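4. Collecting the table-setting demonstrations

The task was nesting: the arm had to pick up one piece of white tableware and set it on or in another. Mélanie Hiebert and I recorded 100 demonstrations by teleoperation on the Tirkero bench, then trained the Taltow policy on them and ran 60 test trials.

We kept two views for every run. The head view gives the layout of the whole table, and the wrist view is what the policy relies on near the rims. Both were resized before training. 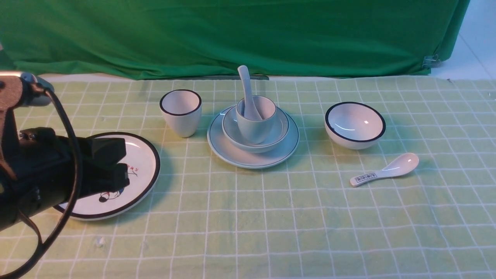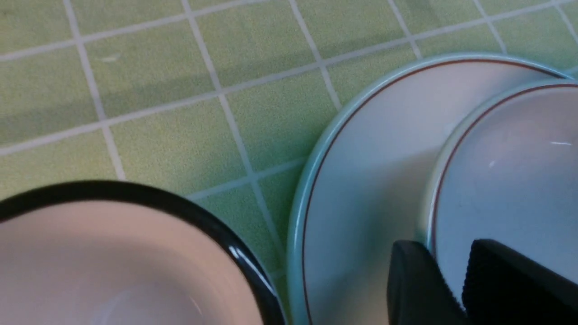 Figure 3. First: head view, with one stack of pieces and the gripper over the left-hand plate. Second: wrist view, with the fingers close to the rim of a cup on a saucer.

Dropping the wrist view made the cup placements clearly worse. The arm still reached the right dish, but it often closed too early and knocked the rim. Dropping the head view caused a different fault – the arm drifted to whichever dish was nearest.

Glare on the glazed surfaces was a problem in both views. We tried random brightness changes during training, as in the Dimaculangan notes, and this helped a little with bowls and hardly at all with spoons. We plan to record 200 more runs in May, mostly of spoons, before changing the model.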